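Why did the yellow fingers let go?
A story for young readers about a robot mistake

Have you ever picked up a T-shirt by one small corner? You lift, and the rest of the shirt hangs down and swings. Maybe it falls. Your hand feels this before your eyes see it, and you close your fingers a little more. You do not even think about it.

A robot has to think about it. This is the story of a robot at a small company called Zosis, in the town of Urkdale. The robot had the name Mesia, and its job was to fold clothes and put them in a pile.

How does a robot learn to fold?

Mesia had two fingers and no idea what a sleeve is. So people had to show it. They took a gripper in their own hand, the same kind of gripper that the robot has at the end of its arm, and they picked up clothes with it again and again. Each time is called a demonstration. For its first lessons Mesia got 1,000 of them.

Lwazi Molefe was the teacher of the robot. He likes to say that a robot is a very good student with a very small book. It knows what is in the book and nothing else.

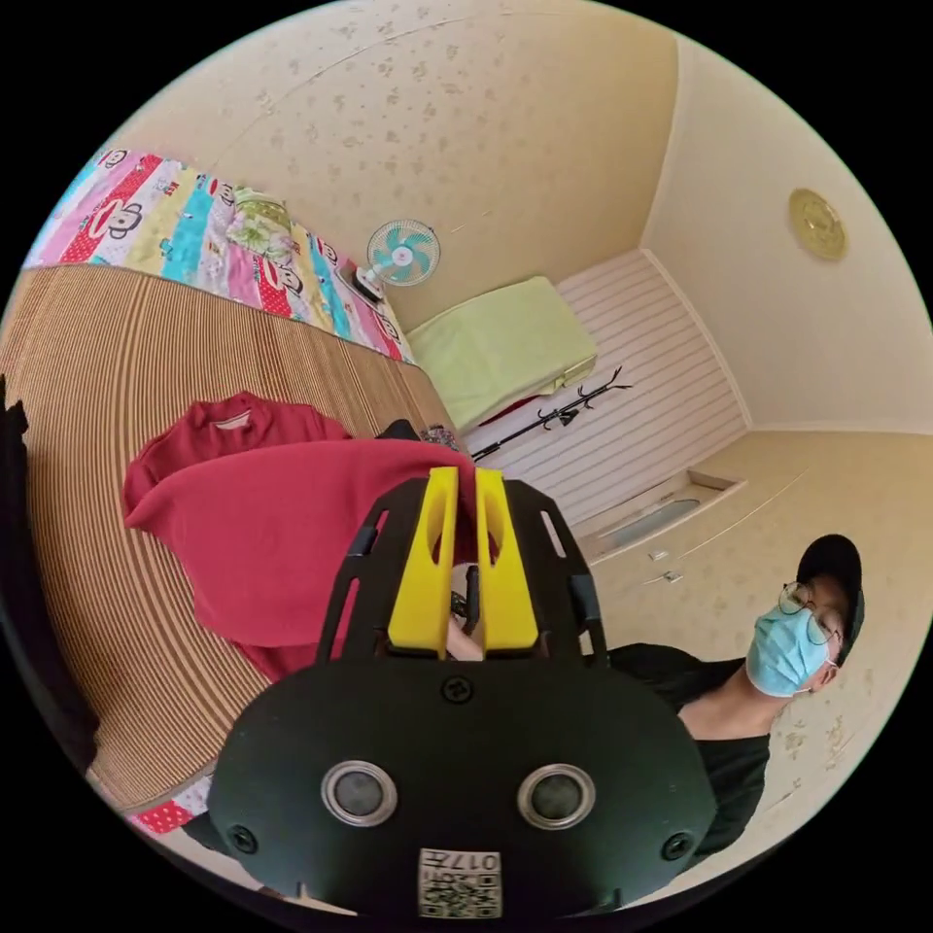
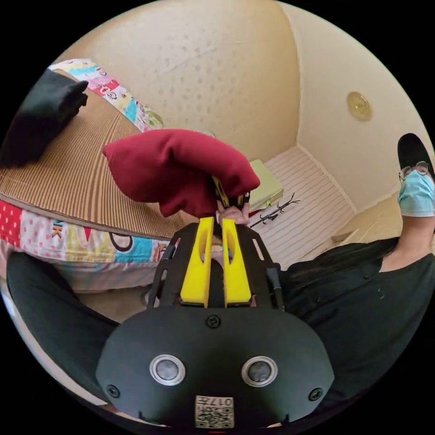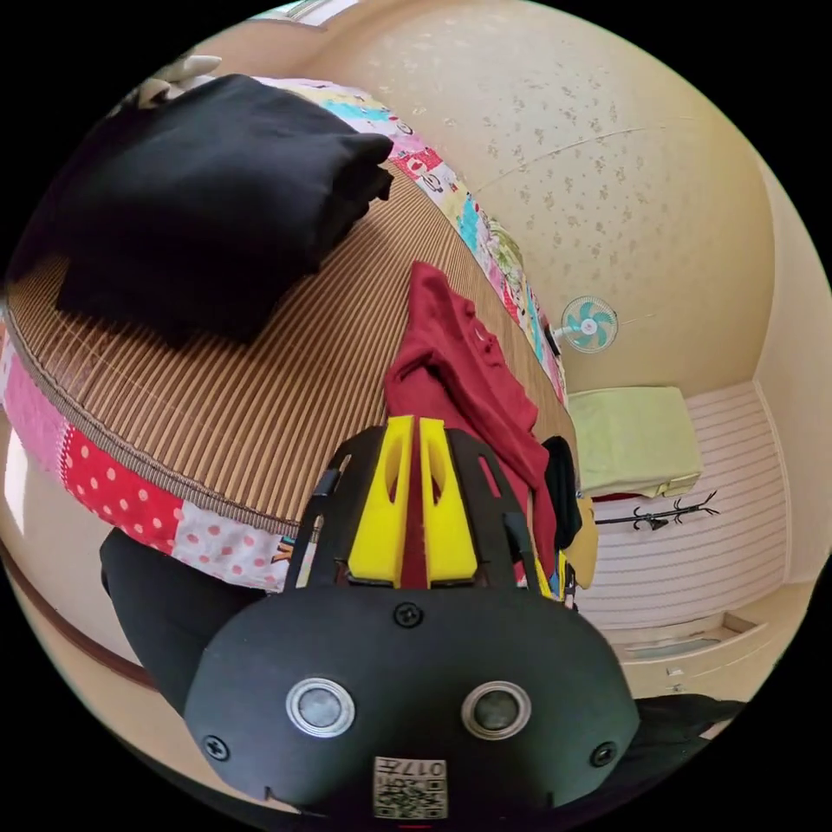 Gripper number 017 at work with red clothes and a bed. In the middle picture, the yellow fingers are holding some dark red cloth.

What went wrong?

One day in July, Mesia had to fold a heavy sweater. The fingers closed and the arm went up. When the sweater was as high as the table lamp, it slipped out and fell on the floor.

Now comes the strange part. Mesia did not stop. It moved its empty fingers to the pile, opened them very carefully, and went back for the next piece. It did the same with the next sweater, and the next. When Ayanda Swanepoel came back from lunch, there were 7 sweaters on the floor and the robot was folding air.

Ayanda laughed first. Then she pushed the big red stop button, and she stopped laughing, because one sleeve was already lying over the wheel of the robot's table. If the wheel had turned, it could have pulled the cloth in, and the arm could have fallen over.

Looking for the fault

When something goes wrong with a machine, engineers ask "What happened?" before they ask "Who did it?" This is a good rule also for broken cups at home.

Ayanda and Lwazi checked the fingers. They were fine. They checked the motor, and it was fine too. Then they looked at all the lessons, one after another, for two days. In 933 of the 1,000 lessons the cloth was thin and light. Only the other 67 had something thick. And in every lesson, thin or thick, the person held the cloth well until the end. Mesia had never seen a piece fall, so it did not know that falling is possible!

The robot was also not checking its grip. It closed its fingers once, always with the same force, and after that it believed the cloth was there.

How was it repaired?

First they made 400 new lessons with sweaters, towels and thick trousers. In many of them the person let the cloth fall on purpose and then picked it up again. That was the part Lwazi enjoyed most.

Second, they gave Mesia a new rule: after each lift, look between the fingers. Is there cloth? Go on. Is there no cloth? Stop, and call a person.

The third change was a plain one. They put a cover over the wheels.

On 26 Aug 2019 Mesia tried again with the same sweaters. It dropped one of them. But this time it stopped, made a small beep and waited.

Try it yourself

Take two wooden spoons and hold one in each hand, like two robot fingers. Try to lift a sock from your bed. Then try a thick sweater. Now close your eyes and ask someone to pull the sweater away very softly. Did you notice?

Words to know

Gripper: the part of a robot that takes hold of things.
Demonstration: when you show how a thing is done.
Fault: something in a machine or in its program that makes it work wrong.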